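Skurneck put robots on the bathroom rounds at its Hencombe guesthouse in April, and the cleaning staff got new hours before they got any training. I think that was the wrong order.

Dilek Dağdelen has cleaned there for 20 years. Her shift used to end at 2 p.m. Now she stays until four to check the machines' work, at the same pay.
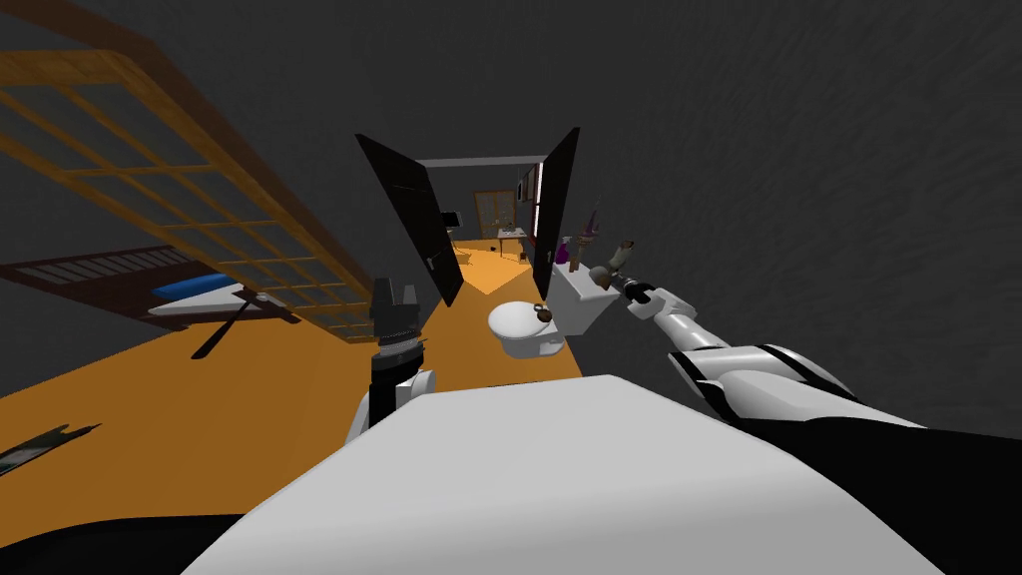 Checking is work too. If Skurneck wants people to answer for what a robot does around a toilet, it should pay them for the extra two hours.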